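Karkora Home Air Station
Set-up and User Guide

Section 4: Siting the outdoor sensor and joining the climate network

Read this section before you drill any holes. Readings taken from a badly placed sensor can't be corrected later, and the network will mark them as unsuitable for the long-term record.

4.1 Choosing a place

1. Find a spot on open, level ground, with short grass if you have it. Paving and gravel store heat and will push the evening readings up.

2. Keep the sensor at least 2 metres from any wall, fence or hedge. Further is better.

3. Check for warm air from boiler flues, tumble dryer vents and heat pumps. If you can feel it with your hand, choose somewhere else.

Note: A flat roof is not a suitable site, even if it is the only open space you have. Use indoor mode instead (see Section 7).

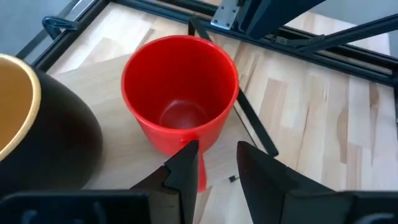

Page 14

4.2 Fixing the pole and shield

4. Push the ground spike in until the collar is flush with the soil. In stony ground, start the hole with an iron bar.

5. Slide the pole into the collar and tighten both bolts by hand, then give each a quarter turn with the Woleck key supplied.

6. Fit the white shield to the top of the pole with the arrow facing north. In the southern hemisphere, face it south.

7. Clip the sensor inside the shield. The cable leaves through the lower slot.

Caution: Do not paint the shield or put stickers on it. Dark patches absorb sunlight and the sensor will read high on clear days.

Caution: Check for buried pipes and cables before driving the spike.

4.3 First readings

8. Hold the button on the base unit until the light turns green. The carbon dioxide cell needs 75 minutes to warm up, and figures shown during that time are not stored.

9. Leave the station running overnight. Next morning, open the Vuorinen page in the app and look at the graph. A smooth line with a low point near dawn is normal. A sharp jump soon after sunrise usually means that sunlight is reaching the sensor from below, often off a pale wall or a car.

10. If you see a jump, move the pole and repeat step 9.
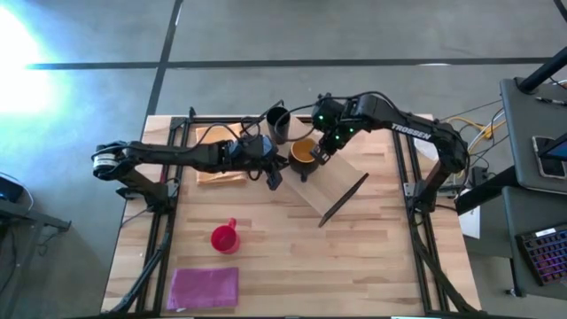 11. Once the graph looks right, tap Join and enter your postcode. Your station will be given a Kesard number. Write it inside the cover of this guide, as you will need it if you change your phone.

Note: New stations are held back from the public map until they have sent 100 days of readings. Gaps of less than an hour are ignored. After a longer gap, the day is dropped and the count carries on from where it was.

4.4 What your readings are used for

Temperature and humidity go into the regional averages. Carbon dioxide readings from gardens vary a great deal with traffic, wind and time of day, so they are shown on your own page but left out of the averages. One station can't tell you whether the climate is changing where you live, and a warm February on your graph should be read alongside the regional record.

If you move the station, even a short way along the same lawn, record it under Site Changes. An unrecorded move can look like a warming or cooling trend.

Questions about siting can be sent through the app to Ebuka Oyelaran, network support. Attach your graph and give the height of the sensor above the ground.

Continue to Section 5 for cleaning and battery replacement.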